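Home

Scripture Memory, Year Two: What I Changed

Thy word have I hid in mine heart, that I might not sin against thee. -Psalm 119:11

I wrote last year that I was starting over on Scripture memory after letting it go for most of a decade. A few readers wanted the details of the method once it had been running long enough to judge. It has now run through two winters and one move, so I am writing it down with the parts that failed left in.

The current set is 217 verses. Most are in blocks: all of Psalm 1, 23, 46 and 121, the first chapter of James, Romans 8 up to the point where I keep stalling, and a long run from the Sermon on the Mount. The remainder are single verses left over from the card pack our church on Warraich Road used to hand out. I would drop the single verses if I were starting again. They come loose from their chapters, and I have caught myself quoting Jeremiah 29:11 with no idea what was said in verse 10.

Starting point

My first attempt was a spreadsheet. Each verse had a row, with a column for the last date reviewed and a column for a score out of five. The score was the weak part. On a good morning I gave myself a four for saying the gist. On a tired morning I gave myself a two for the same performance. After a month the numbers described my sleep.

The second attempt used Astutgate, a flash card app that sets the interval for you. It works as advertised. A card answered correctly goes out to a longer interval, and a card missed comes back the next day. The free version holds 4000 cards, far more than I will ever need. I logged 2112 reviews in it before I stopped, and I stopped for a reason that has little to do with the software. The phone was in my hand at six in the morning, and by ten past six I was reading the news. 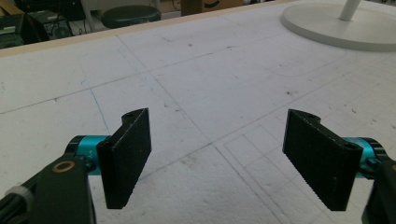
So the third attempt is on paper, and it is the one that stuck. Each passage goes on an index card, reference on the front and text on the back, written by hand in pencil. Copying a passage out slowly does a surprising amount of the work. By the time I have written James 1:2-4 and fixed the word I left out, I can usually say most of it without looking.

The box

The cards sit in a Prekov recipe box with tabbed dividers. The dividers are labeled Daily, Odd, Even, Weekly and Monthly. A new card starts in Daily and stays there until I have said it word for word on seven mornings in a row. It then moves to Odd or Even, depending on which is thinner. After a clean month it goes to Weekly. After a clean season in Weekly it goes to Monthly, and so far nothing has been allowed to leave Monthly.

A miss sends a card back one divider. In the first version a miss sent it all the way back to Daily, and I found I was grading myself gently to avoid that. One step back is small enough that I will admit to it.

What counts as a miss took some settling. My rules at present:

- A wrong word that changes the meaning is a miss.
- A wrong small word (a "the" for an "a") is corrected out loud and passes once. The second time in a week, it is a miss.
- Forgetting the reference is a miss. I say the reference before and after the text, and the one after is where I slip.
- Needing the first word as a prompt is a miss.
- Mixing translations is a miss, even when the result sounds fine.

The last rule cost me most of Psalm 23. I learned it as a child in the King James and had been trying to relearn it in a newer translation to match the rest of the box. The two kept running together around the valley, and what came out belonged to neither. In the end I put the King James text on the card and left it there. Every other card is in the newer translation. I dislike the inconsistency, but it is the version my mind reaches for at a bedside, so it stays.

Long passages

Single verses go on one card. A chapter needs some thought about where to cut. I first cut by verse number, and the joints were bad: I could say each verse from its reference and could not get from one to the next. Verse numbers fall in the middle of sentences often enough that the breaks land in strange places.

Now I cut by sentence or by thought, and I overlap. The last line of each card is copied as the first line of the following one. For Romans 8 this means more cards than verses would suggest in some places and fewer in others. The overlap line is written lightly so I can tell it from the new text. Since I began doing this, the joints have held better than the middles.

Romans 8 itself is still open. I am clean through verse 25 and unreliable after it. The trouble is the run of verses on the Spirit helping us in our weakness, where I keep placing the groaning before the searching of hearts in the wrong form. I have written that card out fresh three times. My plan is to hold there and add nothing new to the chapter until it settles.
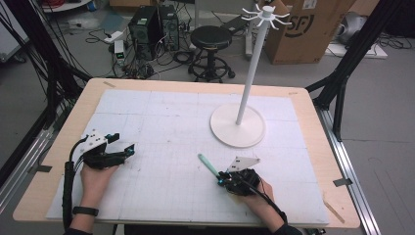
Time of day

Morning works and evening does not. I tried evenings through March, with the box on the nightstand, and my recall was worse and my patience was worse than my recall. In the morning the daily stack takes roughly 8 minutes, said aloud at a normal speaking pace, standing at the kitchen counter while the kettle heats. Saying it aloud matters. Read silently, every card seems known.

Weekly cards get done after church, in the car if the parking lot at Davon is slow to empty, as it usually is when there is a baptism. Monthly cards take an entire morning slot, and I skip the daily stack for that one day. I used to do both and resented it.

When I miss a day, I do not make it up. The next morning's stack is done as normal. The rule came from the spreadsheet period, when a missed week became a debt and the debt became the reason I quit.

What it is for

I have gone on at length about boxes and rules, so I should say plainly what I think the exercise is. It is possible to run this system for years as a kind of clerical hobby. I have had mornings where I passed every card and could not have told you afterward what a single one of them was about. The words were correct and I was thinking about the gutters.

The only fix I have found is to slow down on one card. After the stack is done, I pick one and pray it back, a phrase at a time, in my own words. This morning it was Psalm 46:10. "Be still" took longer than the rest of the verse put together. I had some things to say about a phone call I have been putting off, and then I had nothing to say, and I stood there until the kettle clicked.

The other use shows up without planning. During the move in August I was on the floor of an empty apartment at two in the morning, unable to sleep and certain that we had made a mistake. I had no lamp unpacked and no book. Psalm 121 was in the Monthly divider, and I said it through several times. "He that keepeth thee will not slumber" is how I heard it, in the old translation, although my card says otherwise. By my own rules that was a miss. I left the card in Monthly.

Next

I will finish Romans 8 if it can be finished. After that I would like a stretch of narrative, since everything in the box is either poetry or argument. Luke 24, the road to Emmaus, is the likely candidate. Dialogue may need a different way of cutting, with the speaker noted at the top of each card. If you have memorized a longer narrative passage and have a method for it, leave it in the comments, and please include how you handle the joints.

Filed under: Prayer, Habits

14 shares | 6 comments

Last updated in October

Contact | Copyright, all rights reserved | Back to top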